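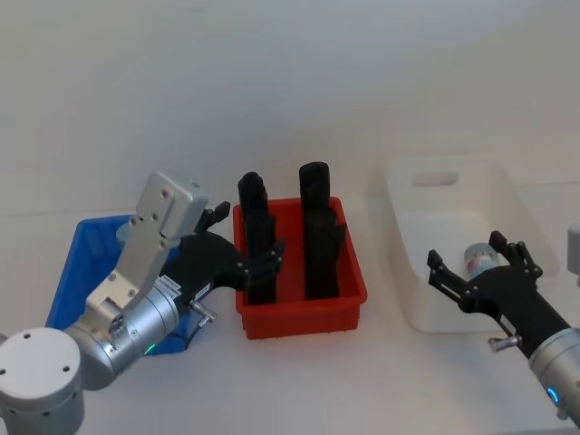
*Head cam, bin sorting task. Red bin in the middle, white bin on the right with the jar.*

**druvura_dan:** We're at 65 demos on this one and I want a sanity check before September. Should both arms be near their objects when recording starts, or should every episode begin from home?

**wirkari:** Home, every time. Otherwise the policy never learns the approach.

**Chinyere Ogbonna:** I disagree. We mixed starts at Celtside and it recovered better after a missed grasp. Keep 25 from home and vary the rest.

**wirkari:** Recovery data is a separate thing – I'd record the misses on purpose and tag them.

**tomoana_lab:** My worry is the white bin. It's see-through and the wall behind it is white too. Does your wrist view pick up the rim?

**druvura_dan:** Not well. I'll put gray paper down for the next batch.

**Chinyere Ogbonna:** Then keep the old ones as well. Two backgrounds is better than one.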